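The Long Wait for a Machine That Does the Laundry

By Tavion Oyelaran

Ask people what they want a robot for and most of them will say laundry. They don't mean the washing, which has been handled by machines for generations. They mean everything on either side of it: getting the clothes out of the basket and into the drum, getting them out again, sorting, folding, putting away. It is dull work, it never ends, and it seems as though a machine ought to be able to do it by now.

I spent part of the winter trying to find out how close we are. I went to a workshop that builds home robots, a commercial laundry that would like to buy some, and a parts plant where robot arms have been running for years. The short answer is that machines can do pieces of the job, slowly, with a person close at hand. The long answer depends on which piece you ask about.

Purnach is a small company on the second floor of a former shoe warehouse. The downstairs tenant repairs church organs, and you can hear a single note being held for minutes at a time while you talk. Upstairs the company has built most of an apartment. It has a kitchen with a working sink, a bedroom, a hallway that is narrower than it needs to be, and a laundry corner with a washer, a dryer and a shelf. The rooms have no ceilings. The cables for the lights run overhead and the engineers sit at desks along the outside wall.

The robots are arms, two of them, each bolted to a base that can be wheeled from room to room and locked in place. They do not walk or talk. Each ends in a gripper with a pair of fingers, and near the gripper is a small camera, so that the machine gets a close view of whatever it is about to take hold of. Most of the work I saw was done at a basket.

Desmond Ambrose runs the household tests. He came to the company from a job programming arms that loaded dishwasher panels into a press, and he says the old work did not prepare him for this.

"A steel panel is the same panel every time," he told me. "You teach the arm where it is, and it's there. A pillowcase is a different shape every time you drop it. You can't teach the arm where a pillowcase is."

That is the main trouble with cloth, and it explains why a factory robot that can place a part more precisely than any person will make a mess of a hamper. A rigid object can be described with a drawing. Once you know where one corner is, you know where all the others are. A sheet in a basket tells you almost nothing. The hem might be on top or buried. Pulling at one fold may lift the whole sheet, or it may lift the two shirts caught inside it.

The people who work on this break the job into smaller jobs. The first is called picking, and it means getting one item out of a pile. The second is finding an edge or a corner, which usually means holding the item up, letting it hang, and regrasping it lower down. The third is laying it flat. Folding comes after that, and folding turns out to be the easy part. If you give a decent robot a towel that is already square on a table, it can fold it. Demonstration videos often start there.

Picking is where Ambrose spends his days. Dark clothes are hard because the camera sees a black shape without much inside it. White clothes are hard in the other direction. In strong light the ridges go nearly pure white, the creases go pale gray, and it takes a good deal of training before the software can tell a fold it can pinch from a shadow it can't. The company could have put its test corner under even lamps. It chose to leave it near the windows, on the theory that people's houses have windows.

Then there are the small things. Labels confuse the software, since they look like edges. Socks cling to the inside of fleece. A wicker basket gives the fingers something to catch on, and a basket that has been emptied from one side will sometimes tip. On the day I visited, the arm took hold of a towel, lifted it, and brought a T-shirt along. It put both down and started again. An engineer at a nearby desk wrote something on a pad and did not look up.

I asked how long a basket takes. Ambrose said a small load of 6 items was a fair test and that I was welcome to watch one for as long as I liked. I went and had lunch, and when I came back the arm was on the last of them. He was not embarrassed by this. The speed could be raised, he said, once the grasps were good, and there was no use in making mistakes faster.

A commercial laundry has no such patience. Skaddale washes sheets and towels for hotels and nursing homes in a long brick building by the rail yard. On an ordinary shift 2000 sheets go through the ironing line. The line is automatic, and so is the folder behind it, and both have been for a long time. The sheets come out of the far end pressed and stacked. What has never been automated to the owners' satisfaction is the front end, where people pull damp sheets out of a cart, find two corners and clip them to the feeder.

The feeders are fast. The woman who showed me how it is done found the corners without looking, by running the hem through her fingers until it stopped. She has done it for years and her wrists hurt. The company has looked at machines that would take over the job, and its managers say they would buy tomorrow if one could keep up. The ones they have tried needed a person to watch them and clear the tangles, and that person could have been feeding sheets.

The manager there made a point I heard in other forms elsewhere. The question on a shop floor is seldom whether a machine can do a thing. It is what happens the rest of the time, when it fails, and who has to walk over.

At the Ridgeway plant, which makes brackets and hinge sets, they have worked this out. Arms load the presses and unload them. They move bins. They do not untangle springs, which arrive in a carton in one bristling mass, and they do not wipe down the benches. Those jobs belong to people. A supervisor walked me down the line and pointed to each station in turn, saying "robot" or "hands." The stations marked "hands" were mostly the ones where something bent, stuck or came in a heap.

Homes are made almost entirely of things that bend, stick or come in a heap. That is the argument against expecting much soon. The argument in favor is that the methods have changed. Older robots had to be told each motion. The newer ones are shown a task over and over, or left to try it over and over, and they keep what works. Purnach's arms run most of the night with the building locked. Last July they could not reliably get one item from a mixed basket. They can now do it more often than not, though the company would not give me a rate, and I would not trust one measured on its own basket with its own towels.

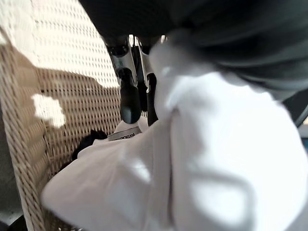

Voltow, a rival that dropped its own laundry project and now sells a machine for moving totes, takes a dimmer view. According to Marguerite, the whole field has picked the wrong chore, and families would be better served by a robot that carried the full basket up the stairs and left the folding to them. She thinks cloth will hold out longer than dishes, longer than floors, and possibly longer than cooking. The money ran out at her shop before the problem did, she said, and she would want to see a machine finish a stranger's hamper in a stranger's house before she changed her mind.

Ambrose agrees about the stranger's house. The plan is to put 3 arms in real homes, beginning with employees' relatives, and to leave them there long enough for the households to stop tidying up for them. Price has not been set. Neither has a date.

For anyone thinking of waiting, the machines you can buy today are the ones you know. Robot vacuums work well on open floors. Window robots work on large panes. Anything sold as a laundry robot deserves a close look at what you have to do before it starts, and if the answer is that you clip each shirt in by hand, you should time yourself doing that and compare it with folding the shirt.

I asked Ambrose whether he folds his own laundry. He does it on the bed, in front of the television, and a full basket takes him less than one episode.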